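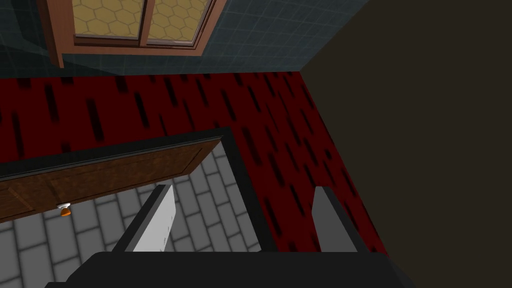 Gripper keeps dropping things – try this first

Last updated: November

Ours let go of the saw-edged tool twice in the sim run. Power off before your hands go anywhere near the fingers. Then:

- wipe both pads, dry cloth, no polish
- check they close square, ours were 4 mm out
- slow the close right down
- long tools, grip nearer the middle. Teeth facing away form the cable, always

Still slips? Stop the run and reset, dont just nudge it.
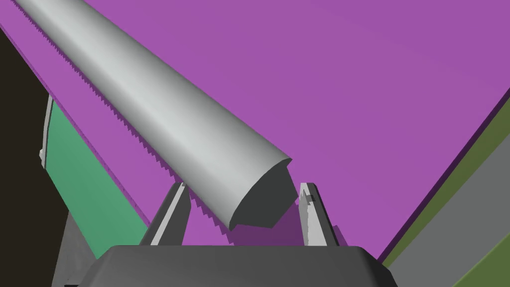
Shamim Khattak: Same fault on our Briso, slowing the close did nothing. New pads sorted it.

19 comments · 41 shares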